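The tablecloth came from Bukum, and I have been talking about it to anyone who stands still long enough, so now it's your turn.

Some background. I have wanted a printed cloth for years and kept buying plain ones, because plain ones "go with everything" (my mother's phrase) and because every printed one I picked up had lemons on it. I have nothing against lemons. I just didn't want to eat my toast on them every morning until I'm eighty. Then in February I was in Rernesley for a dentist appointment, got out early with half my face asleep, and wandered into Bukum to kill time before the bus. And there it was on the end of a shelf, folded up, with only one corner of the pattern showing!

I paid 659 for it. I'm putting that in writing because I told two different people two different smaller numbers and I'd like to stop. There was a nearly-as-nice one for 419, in a sort of oatmeal with a stripe, and I carried both of them around the store like a crazy person before putting the oatmeal back. No regrets so far. Well, one regret, and I'll get to it.
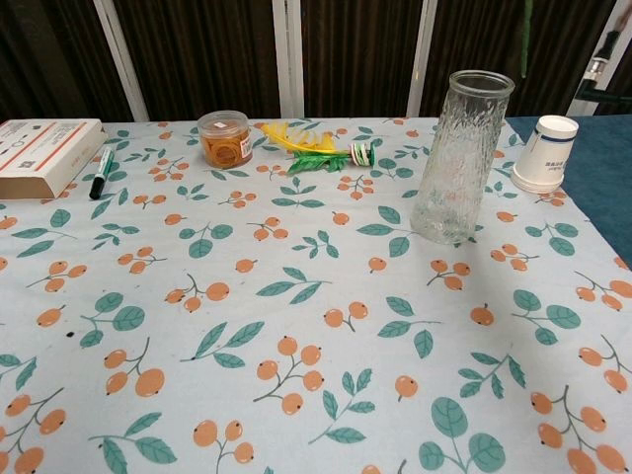 I'm a table-clutter person. I've made peace with it. My sister can keep a dining table bare for a week and I can't keep one bare through a phone call, so when I pick a tablecloth I have to think about what it'll look like with stuff on it, and that's where the plain ones always let me down. On a plain cloth every stray pen looks like a mess. On this one, with the orange berries and the little teal-green leaves going every which way, a green marker could almost be part of the plan, and the jar with the orange-brown stuff in it looks like I bought it to match. (I didn't. I wish I were that organized.) The background is a very pale blue, nearly white, and in the store I took it for plain white, so that was a surprise when I got it home and shook it out by the window.

Now the regret, which is the size. I measured the table. I wrote the measurement on the back of an envelope, left the envelope on the counter, and went to Rernesley without it. So I bought from memory, and my memory thinks we own a smaller table than we do. It covers the middle fine and then gives up. For the first few days I kept tugging it over to one side and then back to the other, as if there might be some extra hiding in it somewhere.

What saved it was the padded thing underneath. If you don't have a pad on your table, get a pad! Mine is teal-blue and I'd always treated it like underwear, something you cover up completely and never mention, but it picks up the leaves in the print so well that I've started leaving it showing on purpose. The cloth also doesn't slide the way my old ones did. I used to lose a whole place setting's worth of cloth every time somebody got up too fast.

Then there's the washing question. The tag says cold and gentle. The lady at Bukum said warm was fine and to pull it straight while damp. I went with cold, line dried it over the bathtub, and it came out with one long crease down the middle that the iron took its time over. A couple of smudges are still hanging around and I've been at them with dish soap and an old toothbrush. I'm not going to lie awake. A tablecloth is supposed to catch things, and I'd much rather it be this than the table.

I did try dressing it up properly for Friday, when we had people over. First attempt: clear everything, put something tall in the middle, done. It looked like a waiting room. Second attempt: everything I own in the way of a centerpiece, all at once, and that looked like a yard sale. What I've settled on is glass and flowers and not much else, and I think glass is the trick with a busy print. You can see straight through it to the berries, so it doesn't fight. I have a Satti pitcher that I love, heavy brown pottery, and it looks terrible on this cloth. It's gone to live on top of the fridge until I get bored and switch back.

Flowers I go back and forth on. Fresh ones are lovely for three days and then they're a chore, and I have never once changed the water when I should. I've gone fake and I'm fine with it. Pink roses with orange berries sounded awful to me when I first thought of it, and I only tried it because the roses were what I had.

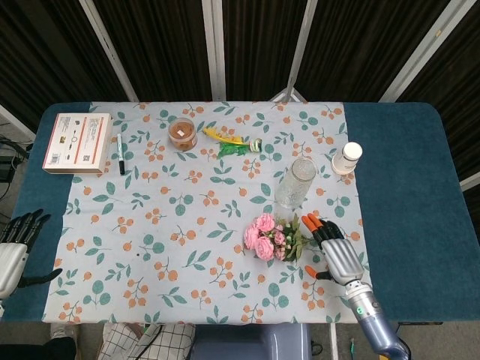

Normand Poirier wrote to me after my last tablecloth post to say that I was overthinking the whole thing, that a cloth too short for its table should be turned on the diagonal so the corners hang over the long sides, and that his family had done it that way at every holiday with a cloth far too small and not one guest had ever remarked on it. He also said never to iron one flat on a board, just iron it right there on the table with a towel under it.

So I tried the diagonal. Normand, I wanted it to work! It might be beautiful on a square table. On my long one it left both ends bare, and the berries all seemed to be leaning, and my husband asked if we were expecting wind. I turned it back after supper. The ironing tip, though, is excellent and I'm annoyed I spent twenty years wrestling the board. I put a bath towel down, did the crease in sections, and had it finished before the kettle boiled.

A few of you asked about the chairs and stools situation and I'm going to do that one separately, as I have opinions and it'll run long. Same goes for the Dasen napkins, which I ordered in the rust color and which are apparently still on their way. If they turn out to be the wrong rust I'll have to start over with green.

One more thing, for whoever asked if Bukum has the berry print in a longer length. They do, it's 900, and no, I haven't told my husband that either. I'm going back to Rernesley for the second half of the dental work, and this time the envelope is already in my coat pocket.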